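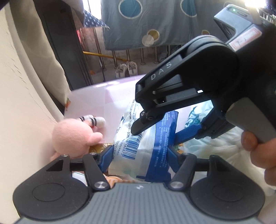
Surely a machine can learn all it needs from one tidy table and a lot of patience, a reader wrote under my last piece on gathering examples for robots. Pick ten objects, put them down in the same spot, pick them up a few thousand times, and let the computer do the rest. The reader thought that going into people's homes was a waste of money and mostly good for publicity.

I disagree, and I want to set out why at more length than a comment box allows.

I have spent a good part of the past two years near this kind of work, first at Skiltico and then on a smaller project in Wedthorpe. The method is simple to describe. A person takes a hand-held gripper in each hand, or just in one, and does ordinary chores with it. A camera on the tool records what the tool sees. Later, a learning system is trained on the recordings. No robot has to be in the room.

At Skiltico we began with the tidy table. We had gray walls, a gray mat and lamps that were never moved. One person could record 200 examples in a day without much trouble, and the numbers looked very good in reports. The trained system picked up our objects from our mat. Then we took it to a kitchen in Endale, with a window on the left and a striped cloth on the counter, and it reached for the stripes.

The people who favor the tidy table say that this is a question of quantity. I don't think so. We could have recorded the same mat for another year and learned nothing about windows. A system can only sort out what matters from what doesn't if the things that don't matter keep changing. Glare, a blanket on a line, a door left open, a plush toy lying next to the thing you want: these have to be in the examples, in many versions.

Soft packages are the best case for my side. A wooden block has the same shape every time you pick it up. A plastic bag with something soft in it doesn't. It folds where the fingers press, the corner hangs down, the print bends, and the barcode ends up at an angle. If you hold it with one gripper and bring the other one in from above, the bag can change shape again before the second one closes. There is no way to write all that down as rules. You need a lot of bags, held by a lot of people, in a lot of places.

The homes do cost more. In Wedthorpe, a good morning gave us 45 usable recordings, and some mornings gave us far fewer. People get tired. The tool is heavier than a hand and the wrist notices. Someone has to go through the material afterward and throw out the tries where the fingers were never in view or the recording stopped early. Permission has to be asked for and written down, and that should be done properly, with the whole household, before anything is switched on. I have seen it done badly and it was the one thing on the project I was ashamed of.

There is also a fair point in what the reader wrote. If everything changes at once, you can't tell why the system fails. A plain table is useful for finding a fault in the tool, or for checking that a new person holds it the right way. At Cetomby they give each new recorder 5 short tasks on a bare surface before sending them out, and I would copy that anywhere. I would just not train on those recordings alone and then act surprised.

My stronger complaint is about the habit of cleaning up. Recorders who go into a home tend to clear the surface first. They move the toys, fold the cloth and pull the curtain. It is good manners and it ruins the material. At Wedthorpe we had to put it in the instructions: leave things where they are unless they are fragile or private. Wrappers stay. Even then we got mornings of suspiciously neat beds and shelves, and we had to talk it over again.

The other habit is throwing away the clumsy tries. A grasp that slips and is then corrected shows the system how to get out of trouble. The smooth ones don't. We kept both kinds and marked them, and I think it was the best decision we made, though it added hours of dull work each week.

So my answer to the reader is to keep the table for testing and spend the larger share of the money on doorways, balconies and bedrooms. The count in the monthly report will go down. Whoever reads that report should be told in advance what the lower number is paying for.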